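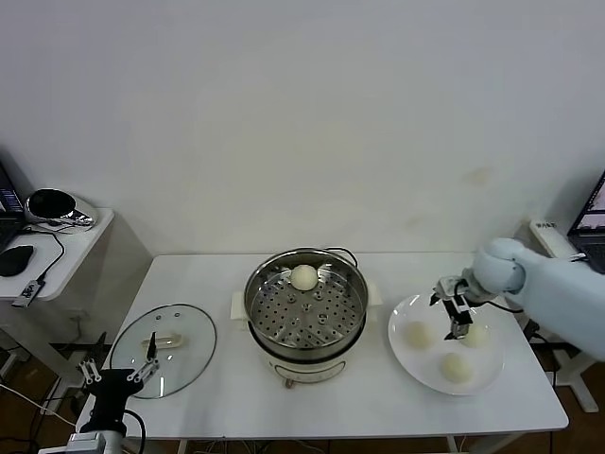
**Vacancies / Customer Support Systems**

# Conversation Designer, Automated Support

Fliser sells booking and invoicing software to small trades businesses. The support team answers customers by email, telephone and a chat window inside the product. The chat window is partly automated. We are looking for a conversation designer to take charge of the automated part.

The post is permanent and full time, based at our Plillurthorpe office, with up to two days a week worked from home. It reports to Thilini Howlader, Head of Support Systems.

## Background

The present assistant runs on Camacho, our in-house dialogue engine. It matches an incoming message to one of 963 stored intents and returns a written reply, a form or a handover to a person. Replies have been added by many hands over several years. Tone varies, a number of intents overlap, and some replies refer to screens that have since been renamed.

An audit was completed in March. Reviewers read 3752 transcripts and tagged each one by outcome. The most common fault was a late handover: the customer asked for a person and was offered a further menu. The second was a correct reply given to the wrong question, mostly in the areas of refunds, VAT settings and duplicate bookings. The audit report will be sent to shortlisted candidates.

## Duties

- Maintain the intent library: merge duplicates, retire dead entries, write new ones on request from product teams.
- Write and edit all customer-facing replies, error messages and handover notices.
- Set the handover rules with the support desk and keep them documented.
- Read a sample of transcripts each week and log faults in Prultska, our issue tracker.
- Prepare test sets before each release and report the results to engineering.
- Brief support agents on changes to the assistant before they go live.

You will not be asked to answer customers directly, except during your first two weeks, which are spent on the support desk. Training of the matching model is done by the engineering team under Shiuli Pramanik. You will supply labelled examples and agree the labelling guide with her.

## Requirements

Essential:

- Experience of writing for a chatbot, voice menu or similar system in live use.
- Clear, plain written English.
- Ability to read structured data (JSON or YAML) and edit it without breaking it.
- Working knowledge of version control. We use Git.
- Experience of making changes on the basis of transcripts or usage logs.

Desirable:

- Basic SQL.
- Familiarity with accessibility guidelines, in particular screen reader behaviour in chat windows.
- A second language in use among our customers — Welsh and Polish are the two most requested.

A degree is not required. Applicants from support desks, technical writing, libraries and teaching have done well in this team before.

## Terms

Hours are 37.5 per week, normally worked between 08:00 and 18:00. There is no on-call duty. Releases go out in the morning and are not scheduled before public holidays.

Annual leave is 27 days plus bank holidays. The salary band is sent with the application form and is fixed by grade; it does not depend on your previous pay. Probation is six months. The company pays for one relevant course or conference each year, subject to approval by your manager.

The Plillurthorpe office is on the first floor, with lift access and a step-free entrance at the rear. Please tell us in advance if you need any adjustment for the interview or the written task.

## How to apply

Request a form from Tharushi Saha in Recruitment through the careers page. Return it with a CV of no more than two pages and one sample of your writing. The sample may be a set of bot replies, a help article or a style guide extract. Remove customer details and anything confidential to a present or former employer.

Selection has two stages:

1. A written task, done at home and limited to two hours. You will be given 8 transcripts and asked to rewrite the automated replies, with short notes on what you changed. Candidates are paid for this time.
2. An interview of one hour with Thilini Howlader and Nouhaila Badawi, who manages the support desk. The first half covers your written task. The second half covers handover rules and working with engineers.

All applicants who complete the written task receive written feedback, whether or not they are interviewed. Questions about the role itself, as opposed to the application process, should be marked for the attention of Thilini Howlader.

We do not accept applications through agencies for this post.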